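Section 4. Recording Demonstrations with the Hand-Held Grippers

This section applies to the Nurer two-hand demonstration kit as installed on the Fleltberg site. It covers preparation of the work area, pairing of the grippers, and the recording of tabletop tasks. Operators must have completed Section 3 (Fitting the Headset and Frame) before starting.

4.1 Before You Begin

Each operator works with one left gripper, one right gripper and one headset. The grippers are matched as a pair at the factory and share a serial prefix. Do not mix grippers from different pairs, even when they appear identical.

Recording may take place in a shared office, provided that colleagues in the room have been told. Desks, chairs and house plants may stay where they are. The policy trained from the recordings is expected to work in ordinary rooms, and the site leads prefer that operators do not tidy beyond what safety requires.

1. Charge both grippers until the status light is steady.
2. Wipe the finger pads with a dry, lint-free cloth. Do not use alcohol on the pads.
3. Confirm that the marker panel on each gripper is clean, flat and fully seated.
4. Check that nothing on the floor within one long step of the table could cause a fall. Office chairs on casters should be pushed back or turned away from the operator's path.

Caution: Do not record within arm's reach of a stair opening or railing. The headset narrows the view downward, and an operator who is watching the fingers will not notice the edge.

4.2 Pairing and Alignment

1. Put on the headset and tighten the rear strap.
2. Pick up the right gripper first, then the left. The session software assigns sides in the order in which the grippers are lifted.
3. Hold both grippers at chest height with the fingers pointing inward, so that each gripper's camera has a clear view of the marker panel on the other. 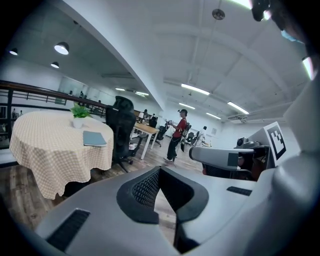 4. Remain still until the alignment tone sounds. If no tone is heard within 6 seconds, lower both grippers to your sides and repeat step 3.
5. Open and close each gripper fully, twice. The software uses this movement to set the zero point of the fingers.
6. Turn slowly through a half circle where you stand. This allows the headset to map the room before the first task.

Note: Several operators may align in the same room at the same time. Each should face away from the others during step 3 — a marker belonging to another pair can be picked up by mistake, and the resulting offset is difficult to find later.

If alignment fails three times in a row, write down the error number and stop. Error 732 means that a marker panel is dirty or bent. Error 800 means that the two grippers do not belong to the same pair. All other numbers should be reported to Gonçalo Meireles at the Esteves support desk.

4.3 Recording a Tabletop Task

1. Read the task card aloud. The headset microphone stores your reading as the label of the episode.
2. Place the objects named on the card within easy reach. Other items already on the table may remain.
3. Press the left thumb button once to start.
4. Carry out the task at a calm, even pace. Let the fingers close fully on an object before lifting it, and let the object rest before opening them.
5. Keep both grippers in front of the body. A gripper that passes behind the operator or under the table is lost to tracking.
6. Press the left thumb button again to end the episode.

Mistakes need not be discarded. If an object slips, pick it up again and carry on. Discard an episode only when a person has touched an object with a bare hand, or when the tracking light has turned amber. To discard, hold the left thumb button until two short tones are heard.

Caution: Keep fingers, hair and loose sleeves away from the gripper openings while the unit is switched on.

Note: Operators who wear a face mask should check the fit of the headset again after the first episode, as the straps of the two may pull against each other.

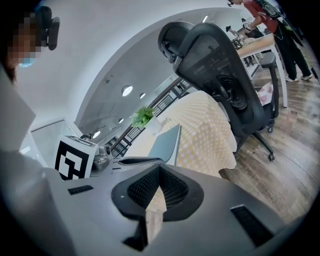

4.4 Ending a Session

1. Return both grippers to the dock before removing the headset.
2. Wait for the upload screen to show the episode total, and copy that number onto the session sheet.
3. Sign the sheet and leave it in the tray beside the dock.

Sheets are collected every Tuesday by Salvador Azevedo, who compares them with the server record. The March release of the Nerkthorpe task set was built from 1,551 accepted episodes, and any gap between sheet and server delays the next release. Where the totals differ, do not correct the sheet. Write the server total beside your own and add your initials.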